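Review: Hadow two-part paint and trim kit for tile surrounds

18/03/2025

I bought the Hadow kit in November to finish the wall behind our bathtub, where the tile stops at chest height and the drywall starts. The builder had left a bare tile edge with a line of caulk over it, and the caulk had gone yellow. The kit has a quart of satin wall paint, a tube of matching sealant and four lengths of primed trim. I paid 84 dollars for it at the Minine store.

The colors are limited. Hadow sells it in a white, a warm cream, a gray and a dull green. I wanted the cream, because our floor tile is a sandy beige and plain white looked cold next to it. The chip in the store was close to the real thing, a little pinker under the bathroom light than I expected but fine in the daytime. If you have a strict color scheme, put a test patch on the wall first and look at it at night.

The trim is the best part. It is straight, it cuts cleanly with a fine-tooth saw, and the primer did not chip at the miters. Each length is long enough for a standard tub wall with some left over. I glued mine and added a few pins at the corners. The back has a shallow groove that sits over the tile edge, so small bumps in the tile line disappear.
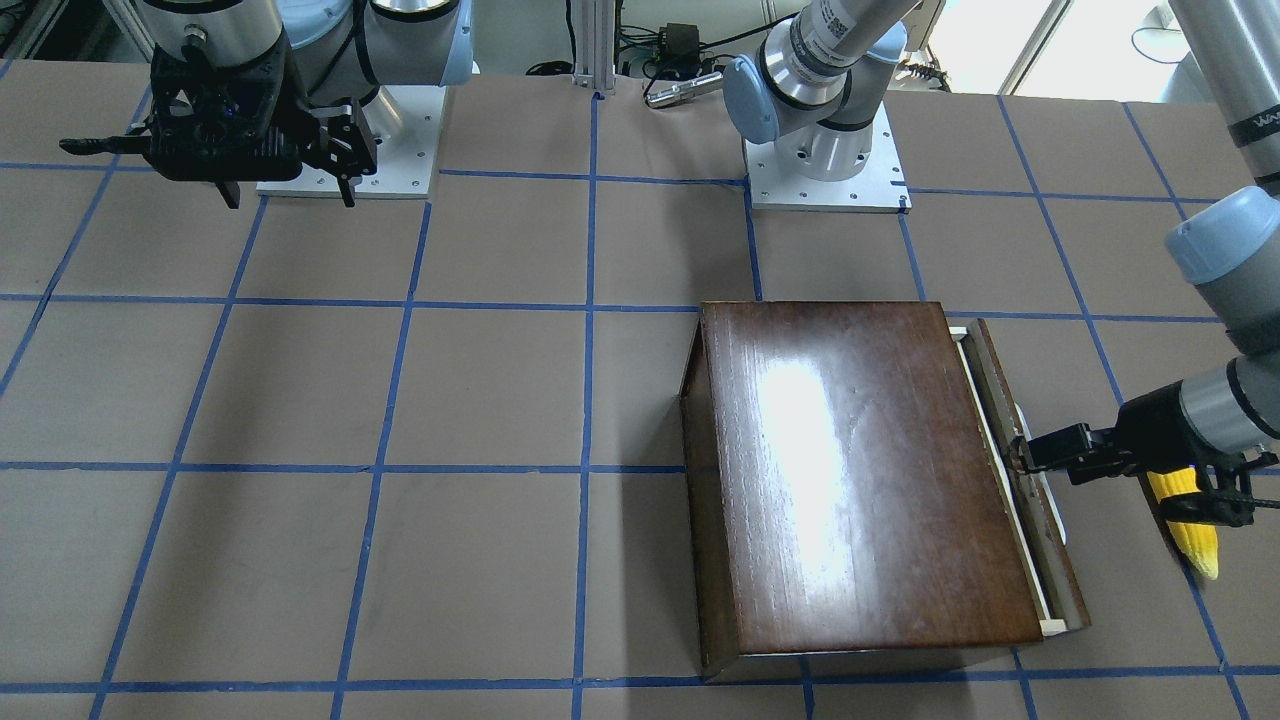
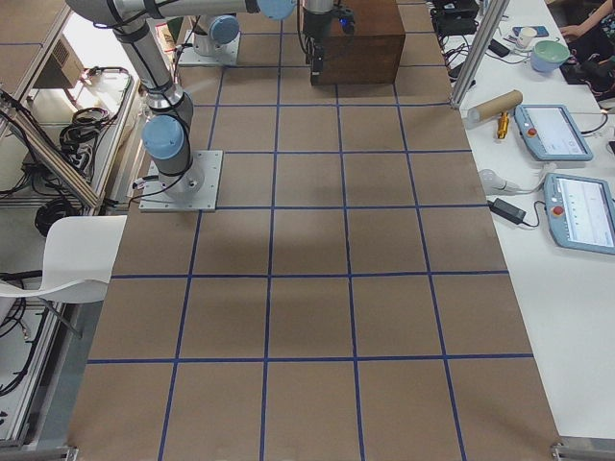
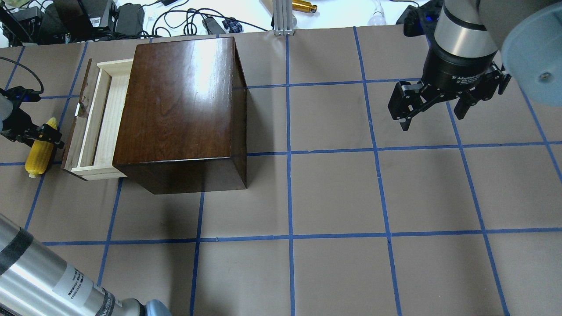
The paint is average. It went on well with a short-nap roller, but it took 3 coats to cover the old blue, and the can says two. Between coats you have to wait overnight, so plan on most of a week if you only work evenings. It has held up to steam so far. I wiped a section with a damp sponge after a month and nothing came off.

The sealant is where I would take points away. The color match is good, but it skins over fast and the nozzle is too wide for a thin joint. I ended up scraping out my first run and doing it again with a smaller nozzle from a tube of Mustau, which fit the thread. With that on, the line came out neat. Tape both sides of the joint and pull the tape right away - if you wait, it drags.

For comparison, I also priced the Michalík set. It has real wood trim and a wider color range, and the version for a wall my size came to 368 dollars. The trim looked nicer in the showroom. For a small bathroom I could not see paying that much more, though for a big room with a long run of tile I might think about it.

One complaint about the instructions: they are a single folded sheet with small drawings, and the step for inside corners is missing. I cut mine at 45 degrees and filled the gap with sealant.

I would buy the trim again. I would get the paint somewhere else, in a larger can, and I have already asked Minine if they sell the lengths separately. They do, but only in white.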